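3.2 Table surfaces and markings

The survey covered 13 shared work tables in rooms used by Darnska and Akl. All of them are booked by the half day, and most are set up again by each group that comes in. Maysoun Nimri visited every room in April, before the morning bookings began, and wrote down the state of each top by hand. Her notes list 149 separate marks, sorted as scratches, dents, stains and adhesive residue. A mark shorter than 2 mm was left out unless it belonged to a larger patch.

Residue was the most common kind on wood. Groups lay down colored tape to show where things should go, and at the end of a booking the strips are pulled up in whatever order comes easiest. Tape left overnight came away cleanly in most cases. Tape left for around 200 hours did not, and on two tops it took some of the finish with it. Coated tops showed little residue but more scratches — mainly near the front edge, where equipment is slid on and off. The Wevovo rooms were not included, as their tables had been refinished shortly before the visits. 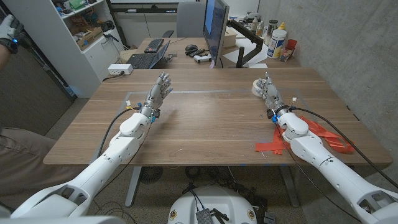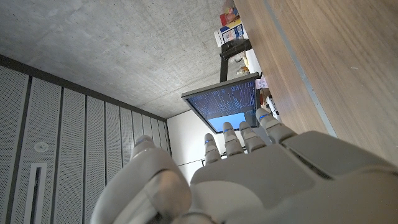
Figure 2. Wooden surfaces in one of the surveyed rooms.

Protective covers were recorded separately from the tops themselves, because users did not agree on whether a cover counts as part of the table. Some groups brought their own and took them away again, and others left them for whoever was next. Clear covers are easy to miss. In the first picture in Figure 2, the only sign of what appears to be a thin clear sheet is a faint rectangular outline with pale edges across the middle of the table, and orange-red strips of tape lie in a loose tangle to the right. We coded loose tape of this sort as material in use and did not enter it as residue. Small scuffs like those on the same table were entered only if they could be felt with a fingernail. The coding sheet, adapted from one used at Wova, has a column for covers but no column for tape color — a gap we would fix in a second round.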